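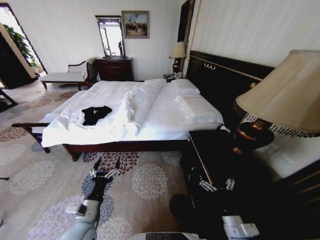
Anwara Hettiarachchi wrote in to ask how on earth you get a double duvet flat when you're making the bed by yourself, as hers always ends up in a lump in the middle. I love this question! It took me years to get quick at it, and now it's my favourite job of the morning.

Clear the bed first. Any T-shirts or other clothes go in the wash or on a hanger, and the pillows can sit on a chair for now.

Pull the bottom sheet tight at all four corners, then smooth it with your forearm — much quicker than patting with your hands.

Now the duvet. Stand at the foot, take hold of both bottom corners and give it one big, low shake so the air runs up towards the headboard. (Move your bedside lamps back a bit if you shake as hard as I do!) Let it settle, then walk round and even up the sides.

Plump the pillows by punching in the short ends and stack them or lay them side by side, open ends facing away from the door.

Last of all, fold the top edge of the duvet back by the width of a pillow. I can do the lot before the kettle boils, even on a Friday.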